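Flustis Counter Set, notes for users

Simulated episodes for learning to work small appliances. Each one starts from a text instruction and ends when the task check passes or after 15 seconds. The oven tasks are open door, close door and turn knob. Groceries on the counter are placed at random and play no part in the oven tasks.

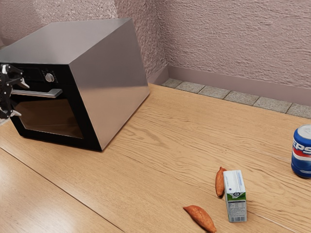 Episodes were driven by hand in Ovonard, then replayed with new wall and counter textures. There are 300 source episodes and 9 replays of each. Replays that failed the check were dropped, so counts per task are uneven – see counts.csv.

Every step stores joint positions, gripper opening, the action sent and all camera views. Views are saved separately and share a step index.

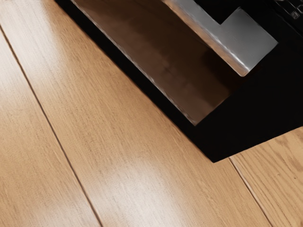 Some 200 steps have a repeated action where the link to Skindska stalled. They are marked stale=1 and the Lill loader skips them by default.

Split by source episode, never by replay. Contact forces are not recorded. Door friction is the same throughout, a known gap for the next release.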